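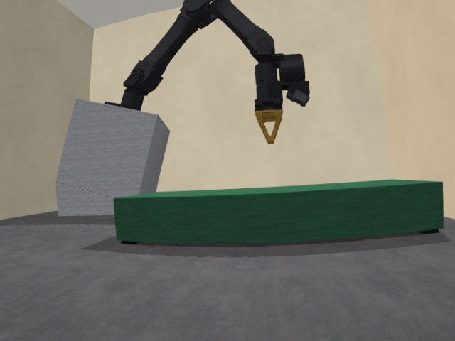 Seija had waited three years for the phone call, and when it came she was peeling potatoes. The boy was four, the woman said, and his name was Asger. Could they come on Thursday?

They drove to Hendholm in the rain. Bjartur held the folder on his knees and read the same page over and over.
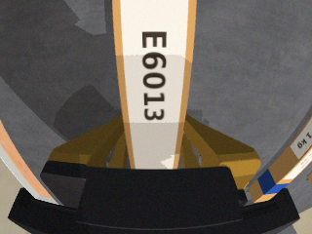
Asger was sitting on the stairs with his shoes on the wrong feet. He looked at Seija, then at Bjartur - a long look - and asked if they had a dog.

"No," said Seija. "We've got a cat."

He thought about it and went to fetch his coat.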